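The Trosta came up from the loading dock at seven in the morning, on a pallet with one cracked board. Marisol Mendoza signed for it and wheeled it down the hall to the laser room herself. The driver had another stop in Pretcombe and did not want to wait for help.

It was a used unit. Robles Optical had bought it at auction from a dental parts maker that had closed in December, and the paperwork gave it 425 hours on the pump diodes. Marisol did not believe the number. She had worked on pump modules for most of her career, and she had seen hour meters swapped out as easily as light bulbs.

Damian Oberholzer was already in the room, reading the manual with his coat on.

"The chiller fitting is metric," he said.

"We have an adapter."

"We had one. Lovura took it back with the demo unit."

She went and looked in the drawer anyway. There were brass fittings, a bag of O-rings, a broken hex key and a menu from the Thai place. No adapter. She drove to the plumbing supply on Alder Street and bought two, and by the time she got back Damian had the covers off and had wiped down the rails.

They ran water through it for an hour before they gave it any current. Damian put paper towels under each joint and checked them with a flashlight. One joint wept. He tightened it a quarter turn and put down a new towel.

"What did they pay for it?" he asked.

"I didn't ask."

"You always ask."

"I asked," she said. "He didn't tell me."

After lunch they put on their goggles, closed the door and switched on the sign in the hall. Marisol brought the current up slowly from the panel. The power meter sat at zero for a long time, and then it read 4 watts, and then 10. Damian wrote the numbers on the back of the packing slip. At 40 watts the reading started to wander, down a little and up a little, like someone trying to get comfortable in a chair.

"Thermal," Damian said.

"Or the rear mirror."

"It's thermal. Give it time."

They gave it time. She sat on the stool and he stood. The chiller came on and went off again. The room smelled of warm dust and the isopropyl he had used on the rails.
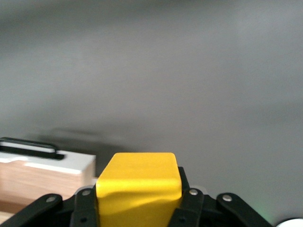

*Yellow block, black gripper.*

At three o'clock the reading was still wandering, and Marisol shut it down and took the cap off the rear mirror mount. The adjustment screws had been locked with red varnish. On two of them the varnish was whole. On the third it had been scraped away and painted over with something closer to pink.

"Somebody's been in here," she said.

Damian bent down and looked. "Nail polish."

"Could be."

"My sister has that color."

She cleaned it off with a swab. Under it the slot of the screw was chewed up, as if it had been turned with the wrong driver by a person in a hurry. She thought about the dental parts place. She had been there once, years ago, for a service call. It was one long room with a row of windows set too high to see out of, and the woman who ran the laser had kept a radio on the chiller. She had asked Marisol good questions and written down the answers in a green notebook. Marisol could not remember her name.

"Do you want to call Robles?" Damian said.

"And say what?"

"That it's been opened. That the hours are probably wrong. He could get some of his money back."

"It was an auction. He isn't getting anything back."

She found the right driver and turned the screw a little to the left. Then she put the cap on loosely and they went through it all again, water first, then goggles, door, sign. At 40 watts the number moved up and down just as before. She shut it off, gave the screw another small turn, and started over.

They did that until the building had gone quiet. Damian ran out of room on the packing slip and began writing on the carton the O-rings had come in. He did not complain, though he looked at the clock twice. A little after six the reading came up to 40 and stayed there.

Neither of them said anything for a minute. Marisol kept her hand near the panel. The chiller came on, and the number did not change. The chiller went off, and the number did not change.

"Put the burn paper in," she said.

He slid the card into the holder and she opened the shutter for one pulse. When he brought the card over they looked at it together under the bench lamp. The mark was small and round, with a clean edge.

"That's good," Damian said. "That's better than the Lovura."

"It's about the same."

"It's better."

She held the card closer to the lamp. He was right, it was better. She dated it and put it in the folder with the paperwork, behind the sheet with the hours on it. Then she took the bottle of red varnish from the cabinet and put a drop on the third screw, and another on each of the other two so that they would match.

"She had it set up for something," Marisol said.

"Who?"

"The woman who ran it. She didn't knock that screw out of place by accident. She was getting something out of it that the factory setting wouldn't give her - more power, maybe, for thicker stock."

"And then they closed."

"And then they closed."

Damian put his coat on. He asked if she was leaving too, and she said in a minute. When he had gone she switched off the sign in the hall and folded up the paper towels, which were all dry except the first. She picked up the packing slip with the numbers on it and read them down to the bottom.

Then she sat at the bench and copied them into a new notebook, with the current in one column and the power in the other. At the top of the page she wrote the model and the serial number. Under that she wrote which screw had been turned, in which direction, and how far. It took her most of an hour. When she had finished she left the notebook on top of the chiller, where the next person would look, and got her keys.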